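Section 3. Planning and Ordering Equipment

Read this section before you place an order. It covers what to buy for one Grarum handheld collection station, how to size the budget, and what to check at the site. Installation is covered in Section 4.

3.1 What one station needs

A station is the set of parts used by one operator at a time. Order the following for each station:

- Handheld grippers, one left and one right
- Head camera and strap
- Veso sync hub with power supply
- Charging dock and spare battery set
- Storage drive, sized as in 3.3

Grippers are matched at the factory. A left unit from one pair will not calibrate with a right unit from another pair. If you expect heavy use, buy a complete second pair as a spare.

NOTE: The Remwood wall mount is sold separately. It is not needed for handheld work.

3.2 Choosing the work surface

Do not budget for a special table until you have listed the tasks. Cloth handling can be done on a bed, a couch or a plain bench, and furniture already at the site is usually good enough.

1. List each task and the largest item it uses.
2. Measure the surface. Allow room for the item laid flat, plus 2 feet of clear space on the operator's side.
3. Check the color of the surface against the items. A garment should stand out from the sheet or mat under it.
4. Stand where the operator will stand and reach to both ends of the item with a gripper in each hand. If the operator has to lean, choose a narrower surface or a smaller item.
5. Record the surface on the site form (Appendix B).
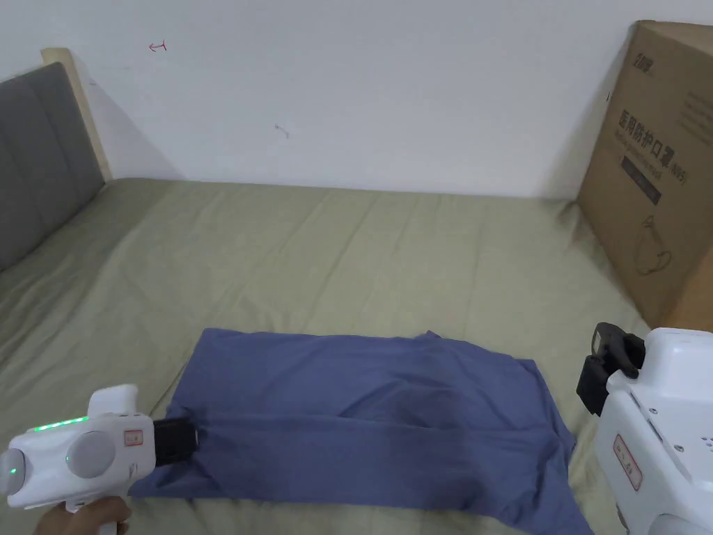

Figure 3-1. Cloth task on a bed, left gripper on one end of the cloth.

Soft surfaces give way under the jaws. Operators press harder on a bed than on a bench, and jaw pads wear faster. For sites that work mainly on beds or couches, order two sets of pads per station in place of one.

CAUTION: Do not use the gripper to lift or drag furniture. Damage to the jaw from overload is not covered by the warranty.

3.3 Sizing storage and batteries

1. Write down the planned recording time per day, in minutes.
2. Multiply by the storage rate printed on the hub label. Add space for one extra day.
3. Plan one battery change for every 90 minutes of recording. Batteries must cool before they go back on the dock, so do not count a battery as ready when it has just been removed.
4. If the plan calls for more than 3 changes per day, add a second battery set to the order.

Round up at each step. A drive that fills during a session stops the recording, and the partial file cannot be joined to the next one.

3.4 Setting the budget

Enter costs on the planning sheet in three groups: station hardware, consumables, and operator time. Keep them apart. Hardware is bought once - pads, straps and batteries are not.

Pads are rated for 200 hours on hard surfaces. No rating is given for soft surfaces. Inspect the pads weekly and use your own records for the next order.

Orders shipped through Figueiredo carry a separate freight charge, which does not appear on the hardware quote. Ask for it in writing before you approve the purchase.

3.5 Before you send the order

1. Confirm that the plug type on the quote matches the site.
2. Confirm that each gripper pair is listed as a pair, with one line number.
3. Confirm the delivery address and a contact for receiving.
4. Attach the site form and the planning sheet.

Incomplete orders are held until the missing form arrives. Go to Section 4 when the equipment has been received.

Last updated: July
Contact Grarum Support | Copyright Grarum. All rights reserved. | Back to top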